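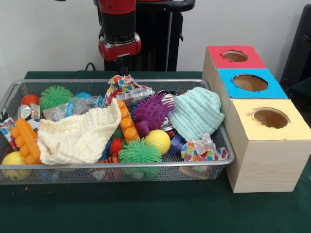

Tuva Strand wrote: The status page is still telling the library that some of my second-years are not our students. They are in the teaching room as I type this. Two of them were turned away from the exam hall desk this morning and had to be signed in by hand. Can somebody look at this before the resit period starts?

Ticket subject: Enrolment check returns "not registered" for students with active records
Service: Sometti (student records), Zamari (enrolment check)
Opened: 25 January 2019
Priority: raised from normal to high
Status: resolved, one item open

Summary from service desk

Zamari answers a simple query from the library, the exam desks, the halls office and the press and security offices: is this person a registered student, yes or no. It does not hold records of its own. It reads a nightly copy of the student table from Sometti. For an unknown number of students the copy says no and Sometti says yes.

Affected users so far: exams desk, main library, Golestani Hall reception. The security office has been told not to rely on a "no" from Zamari and to ring the registry before giving any outside body an answer about a person's status.

Log

Entry, service desk
Confirmed the fault with three matriculation numbers supplied by T. Strand. All three show as registered in Sometti, fees cleared, modules attached. All three return "not registered" in Zamari. Cleared the Zamari cache and repeated. Same result. Passed to records systems.

Entry, records systems
Nightly copy job finished without error. Row count in source and target is equal, so no rows are being dropped. The student rows are present in the copy. What differs is the status field, which is blank for the affected rows. Zamari treats a blank status as "not registered" by design. I would question that design, but it is a separate matter.

Ran a query on the copy for blank status. Result: 1,334 rows. Most of these are applicants who never took up a place, and a blank is correct for them. Filtered to rows with at least one module in the current session. Result: 68 rows. Those are the ones that matter.

Entry, T. Strand
Thank you. Can I have the list, please? I would like to write to the students before they find out at a desk.

Entry, records systems
List sent by internal mail, not attached here, as this ticket can be read by anyone with a staff login. Please do not paste names or matriculation numbers into replies. The numbers in the first entry have been removed.

Entry, records systems
Looked for what the affected students have in common. Checked faculty, year of entry, fee status and hall. No pattern in any of these. Checked date of last change to the record. All were changed in January, all by the Josia import.

Josia is the form students use to change department, return from a leave of absence or correct a name. Approved forms are loaded into Sometti in batches. The import writes a new status row and closes the old one.

Entry, Josia support
We have not changed anything on our side. The batch files for January are in the usual layout. Please send an example of a record you think we have damaged.

Entry, records systems
Example sent. Old status row closed at the moment of import. New status row carries a start date of the first day of next session. Between the two there is a gap, and on any day in the gap the student has no current status. The screen in Sometti hides this, as it shows the latest row whether or not it has started. The copy job reads only rows in force on the day it runs, hence the blank.

Entry, Josia support
Agreed, the start date in the example is wrong for that type of form. A return from leave should start at once. A change of department should start next session, but the old row should stay open until then. It looks as though both are being handled by the same rule. Will check the rule table.

Entry, Josia support
Found it. The rule table was reloaded after the new year shutdown from a copy that did not have last session's corrections in it. So we withdraw the statement that nothing had changed. The correct table has been put back. New forms approved from now on will import properly. This does not repair the records already loaded.

Entry, records systems
Two steps needed. First, reopen the old row for change of department cases. Second, bring the start date forward for return from leave and name corrections. Wrote a script for both and ran it on the test system. The script repaired 60 records. It skipped the rest, where a member of staff had already edited the status by hand after the import. I do not want to overwrite those without a person looking at them.

Entry, service desk
Registry has approved the script for the live system. Exams desk told to keep signing students in by hand until further notice.

Entry, records systems
Script run on live. Copy job started by hand afterwards so that desks do not have to wait for the overnight run. Spot-checked 12 matriculation numbers across faculties in Zamari. All return "registered". The hand-edited records have gone to the registry to be corrected one at a time.

Entry, T. Strand
My students now show correctly, except one. She returned from leave and has been turned away at Golestani Hall again.

Entry, service desk
Checked. Zamari returns "registered" for this student. The hall reception terminal keeps its own saved answers and had not refreshed. Restarted the terminal and asked reception to look her up again. Answer is now correct. Other halls asked to restart their terminals as well. Acknowledgements received from all but one, chasing by phone.

Entry, security office
Please confirm whether we can go back to using Zamari for outside enquiries. We had a call from a newspaper asking if a named person was one of ours, and the desk would have said no on the strength of the screen.

Entry, records systems
Yes for "registered". For "not registered", keep ringing the registry until the open item below is closed. A blank should never have been shown to a desk as a firm no.

Entry, registry
Hand-edited records all corrected and checked against the paper forms. One had the wrong department as well, from before this fault. Corrected and the student informed.

Open item
Change requested in Zamari so that a blank status returns "unknown – contact registry". Wording accepted by exams, library and security. Halls office would like a phone number on the same screen. Developer assigned, release date not yet set.

Workaround until then
Staff who see "not registered" for a person who says they are a student should open the record in Sometti and look at the status history tab, not the summary. If the last row has a future start date, ring the registry and quote this ticket.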